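Notebook, wool washing before dyeing, continued
18 October 2020

Second page on the Grika yarn. The first page ended with the question why the blue came out uneven, and my opinion is still that the dye is innocent and the washing before it is guilty. The yarn arrives from Wirkosach with spinning oil in it. If the oil stays in some places, the color does not enter there, and we get the pale spots which everybody noticed on the sample scarf.

Today I prepared 12 skeins. Weight of all together, as received: 819 g. I weighed them in one go in the big bowl and subtracted the bowl. The ties were too tight on a few of them, so I opened these and tied again in a loose figure eight. Please do this also when you are in a hurry. Under a tight tie there will be a white ring afterwards, and no dyeing the second time will remove it completely.

Water: I took it from the tap in the corner and left it to stand in the tub for the time of one coffee. Our water in Stakley is hard and the kettle shows it very well. I believe the hard water is half of our problem with powder, it makes a gray film which sits on the fiber and feels like dust when the yarn is dry. With liquid wool soap I don't have this film, but the liquid costs more and we have powder in the cupboard to use up. 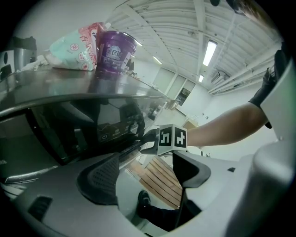
So I compared the two. Five skeins went into powder, the others into liquid soap, same tub size, same quantity of water, same time. I dissolved the powder first in a jar with warm water and stirred until I did not feel any grains at the bottom with the spoon. Last time I poured it directly on top of the water and this was a mistake, I found small lumps inside the skeins when I opened them.

The yarn was put in slowly and pressed under with the flat hand. No stirring, no rubbing. I moved each skein only once, at the middle of the bath. The powder bath became yellowish quickly and had a smell of machine oil. The liquid bath was slower, but at the end the color of the water was the same, as far as my eye can judge it.

Rinsing took more patience than I planned. The powder skeins were still slippery after the third rinse and I made two more. The liquid ones felt clean after the third. A little vinegar went in the last rinse for both tubs. I forgot to write how much, it was the cap of the bottle, filled one time.

Drying: in the Wunderlich cabinet, lowest setting, door open by a hand width. The skeins on the upper rail dry faster than those near the floor, so I changed the places after lunch. I don't know if this matters for the dyeing, but I prefer to write it down. 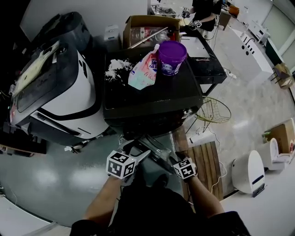

Fiber and Dye Workshop, Stakley - shared notebook

Drop test on the dry yarn. I put one drop of water on a flat winding and looked how long it stays round. On the unwashed yarn the drop stayed until I lost interest. On the liquid-soap skeins it went in at once. On the powder skeins it was mixed: most places at once, but on two skeins there were spots where the drop sat for a moment like on a raincoat. I marked these two with red thread and they should go in the dye bath together with the good ones, then we will see if the pale spots come exactly there.

Weight after washing I will not write today, the yarn is not yet at rest with the air of the room and the number would only confuse us. Tomorrow morning, same scale.

Some remarks for the next time:
The scale needs a new battery, the display becomes weak.
The old tub has a rough edge and pulls on the fiber. Use the new ones.
Remaining of this delivery are nearly 80 skeins, all from the same lot according to the Wirkosach label. Please don't mix them with the yarn from July on the shelf under, it looks the same but it is spun harder.

For the dyeing I would stay with the same blue and the same recipe, and change nothing else. I know the wish is to try also the green, but then we will have two questions and one answer. The green can follow in the same week if the tub is free.

The labels of the skeins are paper and became soft in the steam, I copied them in pencil on cotton tape. Tape with one knot is powder, with two knots is liquid.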